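6 June 2020

Glue test for the Nendska bench top, day 3. Eilif Söderlund asked me to write down the lot this time, including what went wrong, so it's longer than usual.

The question is still whether the fish glue holds on oily timber as well as the hide glue does. Sigrun Midtbø thinks it will if the faces are wiped with alcohol first. I'm less sure.

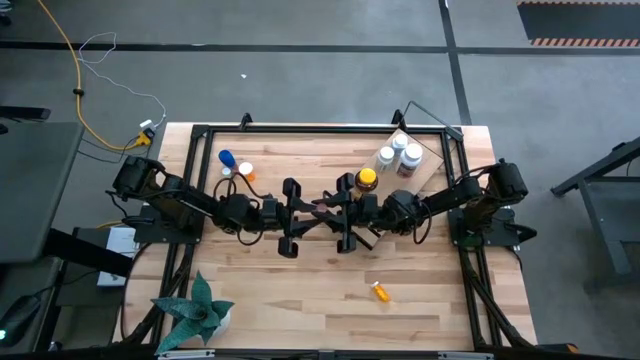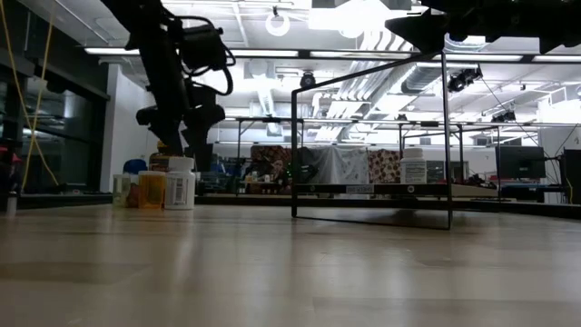
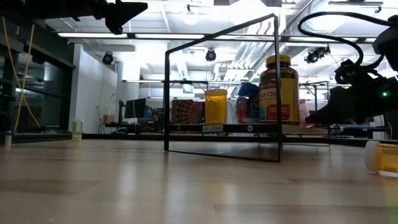 Wooden table tops in all three. Medicine bottles in the first two, black metal shelf in the third.

Samples. All cut from the same board of teak, planed on Thursday, edges squared by hand. I split them into four lots:

- A: hide glue, no wipe
- B: hide glue, alcohol wipe
- C: fish glue, no wipe
- D: fish glue, alcohol wipe

Each lot was clamped overnight in the Curkness clamps and left to stand a further day before loading. The long clamp with the bent screw had to be used for lot C. It pulls slightly to one side and I had to pack the jaw with card. Note for next time: either straighten that screw or throw the thing out.

Glue prep. Hide glue soaked in cold water until it had swelled right through, then warmed in the double pot. It skinned over twice while I was fetching the samples, so I took the skin off and carried on. Fish glue used straight from the jar. The jar is the Grillano one that was opened last winter and it smelled no worse than usual. I put a smear on scrap pine beforehand as a check and that set hard.

Loading. Done on the Skjelbred lever press, weights added in steps of 3 kg with a pause between steps. I didn't correct for the weight of the arm itself, so the figures are good for comparing lots with each other and not for much else.

A failed along the glue line, low, clean break with a shine on both faces. Looks like the glue never got into the wood.

B held to 43 kg, then let go with a fair bit of teak torn out on one side.

C is a puzzle. It failed at nearly the same load as A but the line was ragged. I suspect the packed clamp left one edge thick. Can't count it against the glue.

D went past everything else and reached 100 kg with no movement at the joint. I stopped there as the press is not meant to take more and the bracket was starting to creak.

So Sigrun's wipe does matter, for both glues. I was wrong about that. What I don't know is how long after wiping you have before the oil comes back to the surface. I glued within a few minutes each time. On a real top, with boards this long, it would be more like half an hour by the time the last edge is coated.

Also unresolved: damp. The old top at Nendska came apart in the first wet autumn and it was a good joint when it left us. Dry tests don't tell us anything there. Eilif wants a set left in the wash-house for the rest of June. I've cut blanks for it but not glued them.

To do:

- repeat C with a decent clamp
- one lot wiped and left half an hour before gluing
- new meths, the tin is nearly out
- plane iron needs regrinding, teak has taken the edge right off (1,000 stone first, it may be enough)
- ask Sigrun where she put the feeler gauges

Broken samples are in the tray under the window, marked in pencil on the end grain. Please don't burn them yet.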